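Household Claims and How to Doubt Them
Handout 4, Consumer Reasoning
Instructor: Wanda Alcantara

Reading for this unit: the Flernlow pamphlet on cleaning cloths (in the course folder) and Roscoe Iwasaki's short reply to it.

The pamphlet says its cloth "removes 40 times more dirt." More than what? No comparison is named anywhere in its pages. Iwasaki wrote to the company and got back a coupon. Treat any multiplier without a baseline as decoration.

Same problem with "lasts 1000 washes." Ask who washed it, at what temperature, and what counted as worn out. A cloth that still exists has lasted, in a sense.
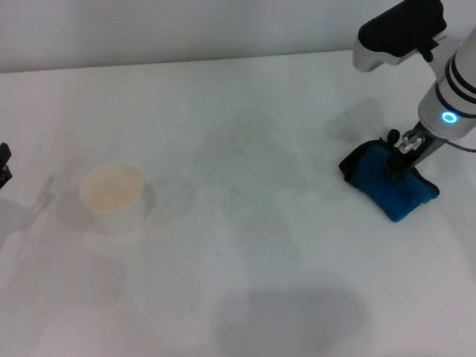
Weak words to watch for

"Up to." Covers zero.
"Helps." Helps how much?
"Lab tested." Tested is a verb with no result attached. I have tested plenty of things that failed.
"Families prefer." The Sulik survey, which the pamphlet leans on, asked 2 questions and printed the answer to one of them.

Before and after pictures

Sellers love these because we do half the work for them. We see a dull panel, then a bright one, and supply the cloth ourselves. Lighting, distance and focus can all change between the two, and the caption rarely says so. 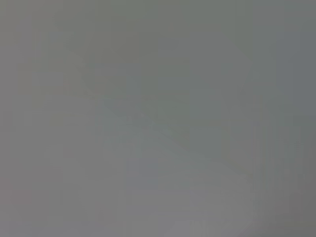

Vague evidence gets read generously, and that is the habit I want you to lose. Give people a caption that says "film left by ordinary soap" and they will find the film. Try it on a friend with the soft gray blur on this page and its faint darker band running down to the right. I expect the band will be called a streak within a minute — though I'd want that tested too.

For next class

Bring one label or flyer from home. Underline each claim that could be shown false. If nothing gets underlined, bring it anyway, and be ready to say what the seller would have to add.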